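Produce Storage in a Small Kitchen: Notes from February
Posted under Household
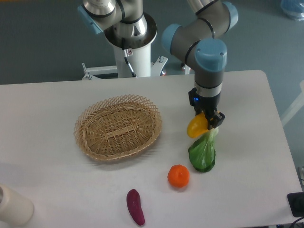 The present entry concerns the storage of vegetables and fruit in a kitchen of modest size, a subject on which this blog has received more correspondence than any other. When my household moved to the apartment on Galindo Street, the pantry consisted of one shelf above the stove, and the first month was spent discarding food that should have been eaten. The principal difficulty was one of sorting. A yellow bell pepper, a bok choy, a tangerine and a purple sweet potato may all come home from the same market, and a woven wicker basket is a pleasant thing to put them in, but they do not keep on the same terms. Our present arrangement assigns each to a place of its own and leaves the basket for items that will be eaten within a day or two.

Sweet potatoes are kept in the hall closet, in a paper sack with the top folded over once. They are not refrigerated, as the cold hardens the center and spoils the flavor. They are also not washed until the day of use. My brother-in-law, Leobardo Zepeda, maintains that they should be wrapped one at a time in newspaper. I followed his method for one winter and observed no improvement, although the closet did look very orderly.

Tangerines may remain in the basket for several days. After that they are moved to the lower drawer of the refrigerator, where they will hold for at least another week. Any fruit with a soft spot is removed at once and juiced.

Peppers go directly to the refrigerator, dry and whole. Once cut, they are placed in a lidded container with a folded paper towel and used the next day, normally in eggs.

Bok choy has caused the most trouble. For a long time it was left in the bag in which it was purchased, and the outer leaves turned yellow before anyone had decided on dinner. The current practice is to wrap the whole head in a damp cloth and set it on the middle shelf, where it is seen each time the door is opened. Karla Bañuelos, who has the apartment below ours, separates the leaves from the stems on the day of purchase and cooks them on different nights. I have adopted this for the larger heads.

With regard to the basket itself, readers have asked whether a liner is required. I use a plain cotton dish towel, changed when the sheets are changed. The basket is emptied completely before each trip to the market and turned upside down over the sink to release onion skins and grit. It should not be soaked. A stiff brush is sufficient, followed by an afternoon near an open window.

A word on expense. The whole arrangement cost almost 30 dollars, the greater part of which went to two containers from Brallow. One lid has already warped in the dishwasher, and I do not intend to replace it with the same kind.

The next entry will address onions and garlic, including the question raised by Emiliano Esquivel as to whether they may share a drawer with potatoes. In this household they may not, and the matter was settled at some cost to the drawer.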